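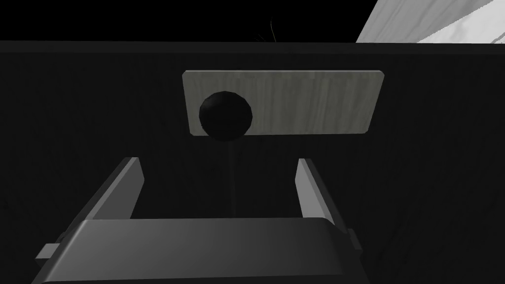

Term Project Report: A Robot in the Prula Kitchen
Submitted October 15, 2018

Our group wanted to know what happens to kitchen jobs when some of the fetching and putting away goes to a machine. We picked Prula, a catering business in Wike that makes staff lunches for offices, and it turned out to be a great choice!

Prula plans to bring in a two-armed robot from Markamus in November. Before that, every task gets rehearsed in a simulated kitchen, and the first task on the list is opening cupboards and drawers. It sounds tiny. We spent a whole afternoon on it and came away with far more respect for door handles.

A person grabs a knob without looking. The robot has to line up its fingers, close them and then pull in the right direction, and each of those steps can go wrong on its own.
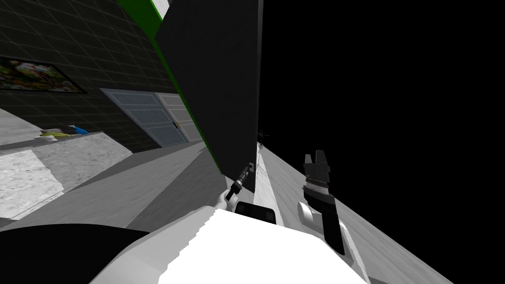 The two arms were a favourite topic with the kitchen staff. Several had pictured one arm doing one job at a time, and they started suggesting pairs of tasks straight away – hold the door with one, reach in with the other. Their ideas went to the programmers, and 4 of them are now on the test list.

We interviewed 10 workers. More than 5 said they'd happily give up bending down to low cupboards, especially at the end of a shift. A few worried about hours. Prula has promised no cuts in the first year, but it hasn't said anything past that, and we think it should.

The biggest change may be to training. New starters now learn the kitchen layout by following someone about. With the robot, the layout has to be written down properly, and things have to go back where they belong. One cook with long experience laughed and said she'd been asking for that for years.

For comparison we also looked at Pallinow, a bakery supplier with 55 employees. It automated its packing line and moved the packers to ordering and quality checks. Most of them liked the new work, though they missed the chat on the line.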